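Florkbridge 入退室ログ整形ツール README

最終更新 2025年9月12日

はじめに

このリポジトリに来てくださってありがとうございます。Florkbridge は、建物の入退室管理装置が書き出すログを読みやすい形に整えて、日々の確認や月ごとの集計に使えるようにするための小さなコマンドラインツールです。もともとは自分の職場で、鍵の貸出簿と電子錠の記録を毎月手で突き合わせる作業があまりに面倒で、表計算ソフトのマクロとして書き始めたものでした。それが少しずつ大きくなり、別の建物でも使いたいという話をいただいて、思い切って書き直したのが今の形です。

凝ったことはしていません。ログを読み、時刻をそろえ、カード番号と登録名簿を結びつけ、CSV で出す。基本はそれだけです。扉の施錠や解錠を操作する機能は持っていませんし、今後も足すつもりはありません。装置側に何かを書き込むこともないので、その点は安心して試していただけると思います。

対応しているログ形式

今のところ読み込めるのは次の3種類です。

Clelico 形式（タブ区切り、文字コードは UTF-8）
Jomlow 形式（固定長、文字コードは Shift_JIS）
汎用 CSV 形式（列の並びを設定ファイルで指定）

Clelico 形式は新旧の版で日時の書き方が違います。旧版は年が下二桁しかなく、月と日の順番も逆なので、最初のころはずいぶん悩まされました。現在は先頭行を見て自動で判別しますが、先頭行を削ってしまったファイルだと判別できずに止まります。そのときは --clelico-old を付けて実行してみてください。

Jomlow 形式のほうは、氏名の欄に機種依存文字が入っていると文字化けすることがあります。「髙」や「﨑」の付く方がいらっしゃる職場では、文字コードの指定を cp932 に変えておくとまず大丈夫です。

インストール

Python 3.11 以降が必要です。リポジトリを手元に置いて、そのフォルダで次のように打ってください。

python -m venv .venv
source .venv/bin/activate
pip install .

Windows の方は二行目を .venv\Scripts\activate に読み替えてください。外部ライブラリにはほとんど頼っていないので、社内の閉じたネットワークでも比較的入れやすいはずです。

使い方

いちばん簡単な使い方はこうです。

florkbridge convert input.log --format clelico --out result.csv

名簿と結びつけたいときは --roster を足します。

florkbridge convert input.log --format clelico --roster roster.csv --out result.csv

名簿にはカード番号、表示名、所属、有効期限の列を用意してください。有効期限が空欄のカードは無期限として扱います。退職された方のカードをうっかり空欄のまま残していると、当然ながら有効なカードとして集計に出てきますので、最初に一度、名簿のほうを見直しておくことをおすすめします（私もこれで冷や汗をかきました）。

期限切れのカードや、名簿にないカードが使われた記録だけを抜き出すには、次のようにします。

florkbridge check input.log --format jomlow --roster roster.csv

結果は画面に出ます。ファイルに残したければ --out を付けてください。

設定ファイル

florkbridge.toml という名前で作業フォルダに置くと、自動で読み込みます。よく使う項目を挙げておきます。

timezone　既定値は Asia/Tokyo
merge_seconds　同じカードの連続した記録を一件にまとめる秒数。既定値は 5
keep_days　check で対象にする日数。既定値は 31
night_start　夜間とみなす開始時刻。既定値は 22
mask_names　true にすると表示名を伏せて出力

merge_seconds は好みの分かれるところです。読み取り機にカードを二度かざしてしまう方は案外多く、既定値のままでもかなり見やすくなりますが、人の出入りが多い玄関ではもう少し長くしたくなるかもしれません。逆に、かざした記録をすべて残す決まりのある職場では 0 にしてください。0 なら一切まとめません。

同梱のサンプルデータ

samples フォルダに、動作確認用のログと名簿を入れてあります。舞台は Kurtuluş という架空名の建物で、カード番号も氏名もすべて乱数で作ったものです。実在の方の記録は一件も含んでいません。正面玄関、荷物搬入口、書庫の扉の記録があり、期限切れカードや、日付をまたぐ退室もわざと混ぜてあります。

Kurtuluş という建物名の「ş」は、文字コードまわりの不具合を早く見つけたくて選びました。おかげで四月の版では、出力ファイル名に建物名を入れると一部の環境で落ちるという問題に気づくことができました。現在の版では直っています。 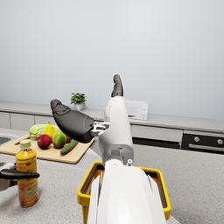
サンプルを使った確認は、次のコマンドでひととおり済みます。

florkbridge selftest samples/

最後に OK と出れば問題ありません。途中で止まった場合は、表示された行番号を控えておいていただけると、こちらで調べるときにとても助かります。

個人情報の扱いについて

入退室の記録は、誰が何時にどこにいたかがそのまま分かるデータです。便利だからと広く配ってしまうと、思わぬところで嫌な思いをする方が出てきます。本ツールの出力を部署の外に渡すときは mask_names を true にし、必要のない列は --drop で落としてください。勤怠の管理に転用する場合は、働いている方々への説明を先に済ませておくのがよいと思います。

なお、本ツールはログを外部に送信しません。一時ファイルは作業フォルダの .tmp に作り、正常に終わったときに消します。強制終了した場合は残ることがありますので、お手数ですが手で消してください。

分かっている制限

複数の装置の時計がずれていると、入室より先に退室が記録されたように見えることがあります。今のところ自動では補正しません。
来客用の共用カードは、一枚を何人で使っても同じ人として数えます。
非常に大きなファイルではメモリをかなり使います。月ごとに分けて渡してください。
停電からの復帰直後に出る空行は読み飛ばしますが、警告は出しません。

不具合の報告と要望

Issue に書いていただくのがいちばん確実です。短くても、まとまっていなくてもかまいません。ログの一部を貼るときは、カード番号と氏名を必ず伏せてください。ほかの機種の形式に対応してほしいというご要望も歓迎ですが、手元に装置がないので、書式の分かる資料か伏せ字にした見本を添えていただけるとありがたいです。返事には少しお時間をいただくことがあります。

ライセンス

プログラム本体は MIT License、サンプルデータは CC0 です。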